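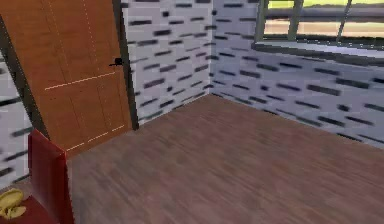
Lärm im Mietshaus: Beschwerden aufnehmen, prüfen, beantworten

Notizen zum Vortrag, interne Schulung der Hausverwaltung Wieser, Dienstag, 2. Januar

Folie 1: Einstieg

Begrüßung kurz halten. Handzeichen: Wer hatte vor Weihnachten eine Lärmbeschwerde auf dem Tisch? Wer hat noch eine offene?
Ziel nennen: Alle Standorte sollen Beschwerden gleich aufnehmen und gleich beantworten. Bisher macht es jedes Büro anders.
Hinweis: Fragen bitte sofort stellen, es gibt keine eigene Fragerunde am Ende. Pause nach Folie 5.
Rechtliche Einzelfälle gehören in die Sprechstunde der Rechtsabteilung. Heute geht es um den Ablauf.

Folie 2: Woher die Beschwerden kommen

Wir verwalten rund 2000 Wohnungen. Im letzten Jahr sind 135 schriftliche Lärmbeschwerden eingegangen. Telefonische Beschwerden wurden nicht überall notiert, die Zahl ist also zu niedrig. Das offen sagen.
27 davon stammen allein aus der Wohnanlage Adine. Die Anlage ist hellhörig, die Decken sind dünn, und nach dem Dachausbau sind viele neue Mieter dazugekommen.
Häufige Themen: Schritte, Musik, zuschlagende Türen, Waschmaschinen am späten Abend, Kinder, Bauarbeiten in der Nachbarwohnung.
Nicht zu lange bei den Zahlen bleiben. Die Auswertung liegt im gemeinsamen Ordner.

Folie 3: Luftschall und Körperschall

Den Unterschied an Beispielen erklären. Stimmen und Fernseher gehen zuerst durch die Luft. Schritte, Stühlerücken und Türenschlagen gehen direkt in das Bauteil und kommen oft an einer ganz anderen Stelle wieder heraus.
Deshalb täuschen sich Mieter häufig über die Herkunft. Wer sich über die Wohnung oben beschwert, hört manchmal die Wohnung schräg daneben. Ein Fall aus der Adine: Beschwerde gegen die Familie im dritten Stock, die Familie war verreist. Die Ursache war eine Umwälzpumpe im Keller.
Merksatz für die Aufnahme: Geräusch beschreiben lassen, Verursacher zunächst offen lassen. Im Formular steht das Geräusch oben und die vermutete Wohnung weiter unten. Die Reihenfolge bitte einhalten.
Wenn jemand nach Dezibel fragt: Ein Mobiltelefon taugt nur zur groben Orientierung. Solche Messwerte nehmen wir zu den Akten, wir argumentieren nicht damit.

Folie 4: Das erste Gespräch

Ausreden lassen. Die meisten Anrufer haben sich schon länger geärgert, bevor sie sich melden.
Fragen in dieser Reihenfolge:
- Was genau ist zu hören?
- Wann, wie lange, an welchen Tagen?
- In welchem Raum am stärksten?
- Seit wann?
- Gab es schon ein Gespräch mit den Nachbarn?
Keine Zusagen machen, die wir nicht halten können. Sätze wie »Wir kümmern uns darum, dann ist Ruhe« vermeiden. Besser: »Sie bekommen bis Ende der Woche von mir Bescheid, wie es weitergeht.«
Den Namen des Beschwerdeführers nicht ohne Rücksprache weitergeben. In kleinen Häusern ist meistens trotzdem klar, wer sich gemeldet hat. Auch das im Gespräch ansprechen.
Drohungen oder Beleidigungen notieren und an die Teamleitung geben. Niemand muss ein solches Telefonat zu Ende führen.

Folie 5: Das Lärmprotokoll

Formular zeigen, Papierexemplare herumgeben. Die alte Fassung mit dem grauen Kopf bitte wegwerfen.
Das Protokoll wird über 2 Wochen geführt. Kürzer reicht selten, um ein Muster zu erkennen, und länger halten es die wenigsten durch.
Eingetragen werden Datum, Beginn, Ende, Art des Geräuschs und Raum. Zeugen mit Namen, falls vorhanden. »Den ganzen Tag laut« hilft nicht weiter. »Bässe, 22.40 bis 23.15 Uhr, Schlafzimmer« schon.
Tonaufnahmen fordern wir nicht an. Wenn jemand Stimmen aus der Nachbarwohnung mitschneidet, wird es rechtlich schwierig. Unaufgefordert zugesandte Dateien nicht abspielen und nicht weiterleiten, zuerst in der Rechtsabteilung nachfragen.
Mieter mit wenig Deutsch: Das Formular gibt es in weiteren Sprachen, Ablage wie bisher.

PAUSE. Danach pünktlich weitermachen, der Raum wird mittags gebraucht.

Folie 6: Termin vor Ort

Nicht jede Beschwerde braucht einen Termin. Sinnvoll ist er bei technischen Geräuschen und bei allem, was mit Türen, Böden oder Leitungen zu tun hat.
In der Wohnung zuerst zuhören, dann umhergehen. Fenster schließen, Kühlschrank beachten, Heizung beachten. Wenn möglich, einen Kollegen in der anderen Wohnung normal gehen und eine Tür schließen lassen.
Bei Innentüren auf vier Punkte achten: Sitzt die Falle richtig im Schließblech? Ist die Dichtung noch elastisch? Hängt das Türblatt gerade? Schlägt die Klinke an die Wand? Vieles lässt sich mit einer neuen Dichtung und einem Stopper erledigen.
Für Tischlerarbeiten ist weiterhin die Firma Braturetti zuständig. Aufträge bitte mit Zimmerangabe, sonst fährt der Betrieb zweimal.
Türblätter kommen von Pultatwood. Bei Austausch immer die Ausführung mit der dichteren Einlage bestellen. Die leichte Ausführung nur noch für Abstellräume.
Teppich und Filzgleiter: Wir dürfen sie empfehlen, vorschreiben können wir sie in der Regel nicht.

Folie 7: Der Brief an die Gegenseite

Ton sachlich, keine Vorwürfe. Der erste Brief ist eine Information und noch keine Abmahnung.
Aufbau: Anlass, Zeitraum, Bitte, Ansprechpartner. Eine Seite reicht. Die Hausordnung als Kopie beilegen, den betreffenden Absatz markieren.
Alte Vorlagen enthielten die Formulierung »wiederholt und erheblich«. Die nehmen wir nur noch, wenn es durch ein Protokoll belegt ist.
Kinderlärm gesondert behandeln. Spielen und Weinen gehören zum Wohnen dazu und werden von uns nicht abgemahnt. Bei Unsicherheit intern besprechen, bevor etwas hinausgeht.
Antwort an den Beschwerdeführer nicht vergessen. Das war im letzten Jahr der häufigste Grund für Nachfragen.

Folie 8: Wenn es nicht besser wird

Reihenfolge: zweites Protokoll, gemeinsames Gespräch, danach Abgabe an die Rechtsabteilung.
Das gemeinsame Gespräch findet im Büro statt, nicht in einer der Wohnungen und nicht im Treppenhaus. Eine Stunde einplanen. Vereinbarungen sofort aufschreiben und beiden Seiten mitgeben.
Mietminderung: nicht am Telefon bewerten, weder zustimmend noch ablehnend. Schriftlich einreichen lassen.

Folie 9: Nächste Schritte

Neues Formular gilt ab sofort an allen Standorten. Telefonische Beschwerden werden ab heute mitgezählt.
In der Adine werden bis Juni die Wohnungstüren im Altbauteil nachgestellt und neu abgedichtet. Aushang kommt noch.
Teilnehmerliste herumgeben und wieder einsammeln.

Start Schulungen Unterlagen Formulare Kontakt

Weitere Unterlagen
Heizungsausfall: Meldekette und Notdienst
Wohnungsübergabe ohne Streit
Schimmel erkennen und dokumentieren
Hausordnung, kommentierte Fassung
Schlüsselverlust in Anlagen mit Zentralschließung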